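Soft toy food slipping and tipping during hand-guided and remote-controlled demos

posted by skork_bench
Skorkthorpe Makers Forum > Arms and automation > Teaching by demonstration

I'm recording demonstrations on a six-joint arm with a two-finger gripper, working over a white table with a play kitchen laid out on it. The task is simple to say: pick up the named food and put it on the plate. I have 225 demos so far. Most are by remote control with a small leader arm that I move by hand, and the rest were done by grabbing the arm itself and guiding it through the motion with the motors slack.

Training runs fine and the policy does something sensible with the hard items. It gets bad with anything made of felt. The ketchup bottle is the worst one. The fingers close, the felt bulges up, and then one of two things happens. Either the bottle tips over backward as the arm lifts, or it stays in the grip but rotates so far that it ends up hanging off the edge of the plate when released. The felt strawberry gets pushed along the table instead of picked up.

Things I have checked:

The gripper force is the same in playback as in recording. I replayed 42 of the demos open loop and most of them worked when I put the item back in the right place.

The wrist camera and the overhead camera are in sync to within a frame or two.

The finger pads are clean. I tried a strip of grippy tape on them and it made the strawberry better and the bottle worse, as it would no longer let go.

My own suspicion is that my demonstrations disagree with each other. When I go by remote control I tend to come straight down on things. When I guide the arm by hand I come in from the side, as that is how my wrist wants to go. I don't know if that matters enough to throw one set away. I would like to keep as much as I can. It took a good part of February to record.

Should I mix hand-guided and remote demos at all? And is there a better way to show a robot how to pick up something squashy?

posted by vekport_nights

Your suspicion is probably right. I had the same trouble on a cloth sorting job and the fix was mostly in how I drove, with very little changed on the training side.

Start with the mixing. Hand guiding and remote control can live in the same set if the motions look alike and the pictures look alike. In your case neither is true. When you guide by hand, your hand and forearm are in the overhead view for the whole demo. The policy can learn that a human arm in view means come in from the side. At run time there is no human arm, so it falls back on the remote style, except near the object, where the wrist view looks the same in both sets and it gets pulled two ways. You end up with a slanted approach that is halfway between the two, and a halfway approach on a felt bottle is exactly what tips it over.

I would set the hand-guided demos aside, train on the remote ones alone, and compare. Don't delete anything. If you want the hand-guided ones later, there is a simple way to use them. Record only the joint positions while you guide, take your hands away, put the objects back where they were, then have the arm play the motion back while the cameras record. You keep the playback and drop the original. It doubles the time for each demo and it is still faster than being unsure.

Now the squashy items. With a hard object you can close the fingers nearly anywhere and the object will shift to suit. Felt doesn't do that. It gives way first and moves second, so by the time you feel sure of the grip in the leader arm you have already squeezed well past the point you needed. A few habits helped me:

Pick one place on each object and always grip there. For a bottle I would choose the thick middle. If you pinch near one end, all the weight is on one side of the fingers and it will swing as soon as you lift.

Close slowly and stop. Wait for a short count with the fingers closed before you lift. That pause shows up in the data as a clear stage, and the policy learns that closing comes before lifting. If you close and lift in one smooth move it looks nice, but the policy will often start to lift early.

Lift straight up by a hand's width before going sideways. Do it every time, even if the plate is right there.

Lower until the object touches before opening. Many people open a little high out of impatience. With a hard toy you get a click and it lands fine. A soft one rolls.

When you make a mistake, recover from it on camera and keep the demo. Don't keep the ones where you fumbled for a long time without knowing what you were doing. One clean second try is useful. Five stabs at a strawberry teach stabbing.

For the strawberry, the pushing is nearly always height. Your fingertips are touching the table a bit too far to one side and the policy is copying the slide. Come down with the fingers open wider than you think you need, with the object between them, and go low. I would record a fresh batch on just that item from many places on the table and see whether it clears up before you touch the rest.

As for the tape, take it off. If you change the pads halfway through, you have two different grippers in one set – and the demos made before the change are showing the wrong amount of squeeze for the pads you have now.

posted by idus_arm_fan

just get more demos. we had 1,300 for one drawer task and it still wasn't great until we got a faster computer. also check your gripper isn't worn out, mine was

posted by matheson_shop

I agree with most of the long reply above, less so with the short one. More demos of the same disagreement will give you a more confident version of the same problem.

Two points to add.

First, look at your layouts. If the bottle was nearly always lying the same way in the demos, the policy will have learned a place and an angle for the wrist and not much about the bottle. Turn it between demos. Lay it flat pointing in different directions. Move the other foods as well, and swap which ones are near the plate. We keep a sheet beside the leader arm with a row for each demo – item, direction, grip point, good or bad. It's dull work, but when something fails you can look up whether you ever showed it. On our last set we recorded 283 and found that one corner of the table had never been used.

Second, watch the wrist view while you drive, at least for the last part of the approach. Most people drive by looking at the real table from where they sit. You can see things from there that the robot can't, such as how far the fingers are from the table behind the object. If you decide when to close based on something only you can see, the policy has no way to learn when to close. Drive a few with your eyes only on the two camera screens. It will feel clumsy. If you can't do the grasp that way, move the camera or change the approach before recording any more.

This matters more with a big soft item, as it fills a lot of the wrist view once you have hold of it and hides the thing you are heading for. With our bottle the label takes up a good share of the picture. So pick your path to the plate using the overhead view, and keep the grip point the same so that the part that is hidden is always the same part.

On mixing, I would do what the other poster said and keep them apart for now. We do everything by remote control, for what it's worth. Hand guiding is good for showing a motion to a machine that only has to repeat it, like wiping or stirring. For picking things up by sight I never got much out of it.

Our table is close to yours, so I'm adding some views of it.

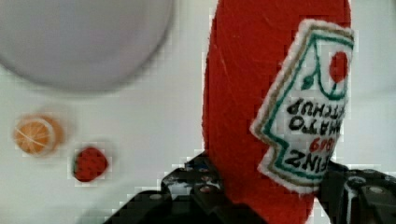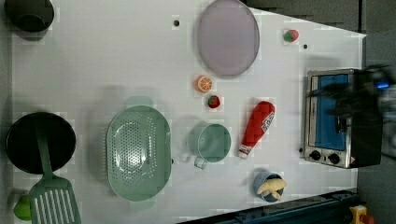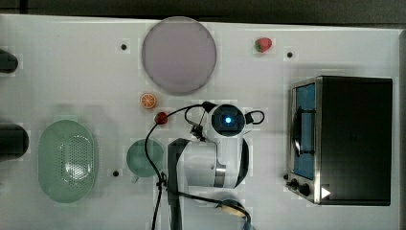 Play kitchen table. First picture is the wrist view with the ketchup bottle in the fingers, the other two are from overhead.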